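Keeping Hair Color Off Your Linens and Towels

Fresh color bleeds most in the first 3 washes. Reds and coppers are the worst, and dark browns are close behind. Most of the mess ends up on pillowcases and on whatever towel is nearest the shower.

Rinse with cool water until it runs clear. Keep one dark towel for hair and use it for nothing else. Dry your hair all the way to the roots before you lie down, including the underside at the neck, where it stays damp longest. 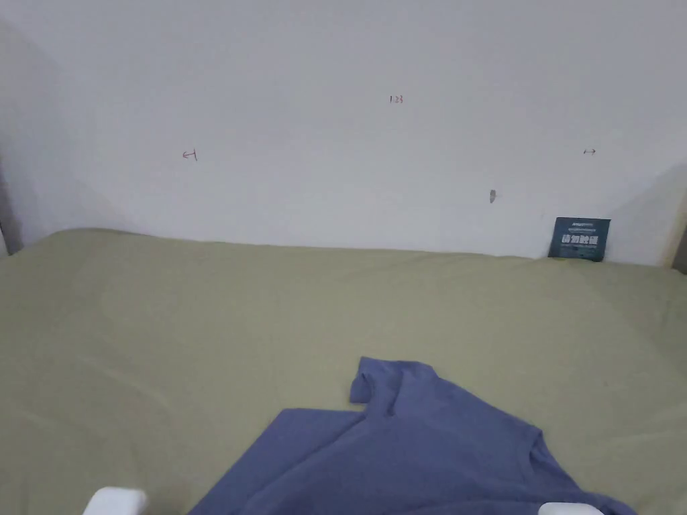 Dye marks on fabric come out best while they are new. Dab with cool water and a drop of dish soap, working from the outside in, and leave it 40 minutes before washing. I use Bassey stain bar on cotton and skip it on silk. Skip the dryer until the mark is gone. If your bed is pushed up against a plain white wall, check the paint at pillow height too, as damp hair leaves a smudge there when you sit up to read. A matte finish needs a light touch. Use a soft white cloth with soapy water and blot. Hard rubbing leaves a shiny patch.

For the bathroom sink, baking soda paste lifts most splashes. Leave it on for a few minutes, wipe, and repeat if needed. Old stains in grout may need an oxygen bleach.

Dye on the hairline comes off with a little petroleum jelly on a cotton pad. Put some on before you color next time and there will be less to remove.

Wash stained pillowcases separately, cold, with the color turned inward.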